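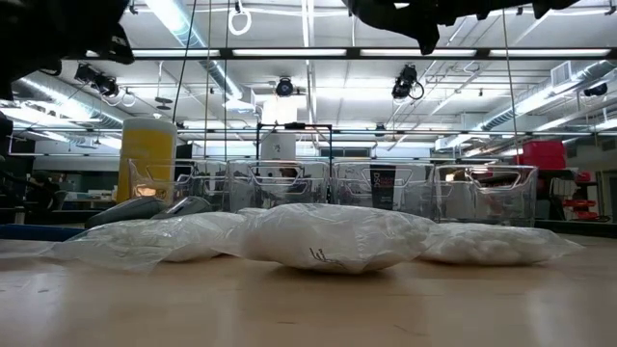 J. Tomaszewski, Equipment Editor

Print | E-mail

Tornent Serkell Phono Preamplifier

The Serkell is a moving-magnet phono preamplifier for people who play singles and albums at home and want a quiet, fixed-gain stage between turntable and amplifier. It replaces the Zilter in the Tornent catalogue. The circuit is new, the case is the same width as before, and the sockets have moved to the rear panel so that the leads no longer cross the front of the shelf.

Gain is fixed at 44 dB. That suits most moving-magnet cartridges, including the higher-output types fitted to older automatic turntables. Low-output moving-coil cartridges need a step-up transformer ahead of the input. The earth terminal is a plain screw post and takes either a spade or bare wire.

Equalization follows the standard RIAA curve. A rear switch brings in a rumble filter that rolls off below the audible bass. Leave it out with a well-isolated turntable; switch it in if the woofer cones move visibly on a warped pressing. Many singles from the eighties were cut loud, with a lot of energy in the upper bass and on the vocal, and the input stage has enough headroom to pass them without clipping.

The power supply is external and comes on a fixed lead. Keep it away from the cartridge and from the signal leads, as any transformer placed close to a pickup will add mains hum at 50 Hz or its multiples – a soft, steady tone that stays the same when the stylus is lifted. The supply is not interchangeable with the one from the Zilter, although the plug looks similar.
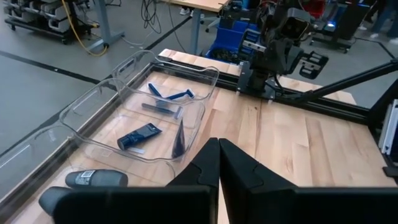

Can I connect the Serkell to an amplifier that already has a phono input?

Use a line input instead, such as the one marked AUX, CD or TAPE. Going into the phono input applies the equalization twice, and the sound will be boomy and badly distorted.

Set-up

Switch the amplifier off before connecting anything. Run the turntable leads to the input pair, fasten the earth wire, then run a second pair of leads from the output to the amplifier. Connect the power supply last. The indicator on the front is amber for a short time while the output is muted, then turns green. If a hum remains with the volume up, check the earth wire first and the position of the supply second. Turntables with a built-in preamplifier must have it switched off or bypassed.
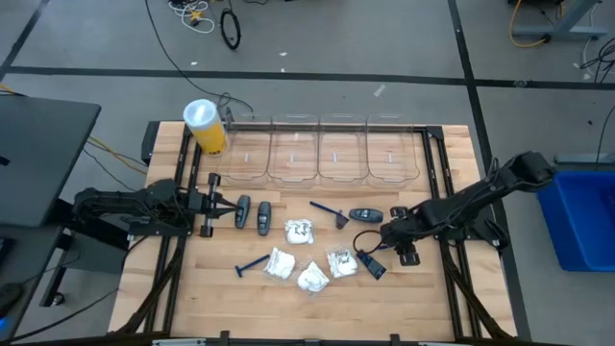
Clear bins along the back edge of the table

Ordering

The Serkell is $463 with power supply and earth lead. Signal leads are sold separately. The first production run is about 2,000 units in grey; a black version follows in May. Owners of the Zilter can still send units in for service, but replacement cases are no longer stocked.

Filed under: Hi-Fi & Playback / Phono Stages / Vinyl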